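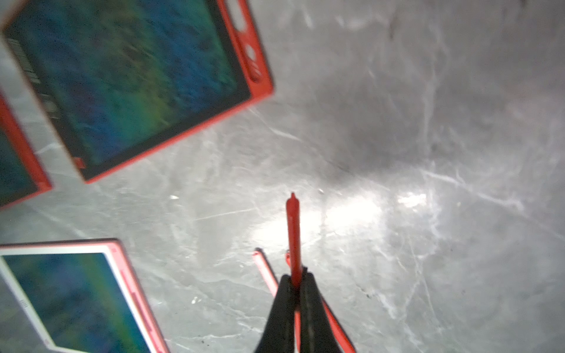 Countertop sealing in a shared office kitchen: frequency and approved method
Posted in Workplace Facilities, Surfaces and Finishes

Bremar_Facilities
Our organization occupies one floor of a leased building with a staff kitchen used by 158 employees. The kitchen was refitted two years ago with natural marble counters supplied through Najjar Stone. The handover file states that the stone was sealed before installation and should be resealed "as required," with no further guidance.

Dull spots have begun to appear beside the sink and near the coffee station. Our cleaning contractor has proposed resealing the entire run, 16 feet in total, every three months at our expense. We wish to establish the following before approving the work. Is a quarterly schedule normal for marble in this type of use? Will a sealer remove or prevent the dull spots? May the kitchen remain open while the work is carried out? The lease requires us to return the counters in good condition, allowing for fair wear.

Nillen Surface Care
Thank you for your inquiry. A fixed quarterly schedule is not one we would recommend without testing. Please place a tablespoon of clean water on the stone in several locations, including one that receives little use, and leave it for 15 minutes before wiping it dry. Where the stone has darkened, water is being absorbed and the sealer has worn. Where there is no change, further sealer will not soak in and may dry on the surface as a cloudy film, which must then be removed at additional cost. In most staff kitchens we find that the area beside the sink needs attention once or twice a year and the remainder far less often.

The dull spots are a separate matter. Marble is damaged by acids, including coffee, lemon juice, vinegar and many bathroom cleaners. The acid removes the polish itself, and the resulting mark is known as an etch. A penetrating sealer slows staining but does not stop etching, and applying it over an etch will not restore the shine. Light etches may be treated with a marble polishing powder. Deeper ones, which can be felt with a fingernail, should be referred to a stone restoration company. We also suggest that you ask the contractor which daily cleaner is in use. It should be pH neutral and labeled as safe for marble.

As to access, the treated section should be closed for the period stated on the product label. Work started at 6 p.m. is normally ready for use the next morning.

millside_tenant
Agree with the above regarding the water test. Our office paid for resealing on a schedule and the counters looked worse afterward. Trays under the coffee machines were of more use.

Bremar_Facilities
We are grateful for both replies. The water test showed darkening only beside the sink, and the contractor has been asked to submit a revised quote for that section. The daily cleaner was found to contain citric acid and has been withdrawn. We will request a separate price for polishing the coffee station in September.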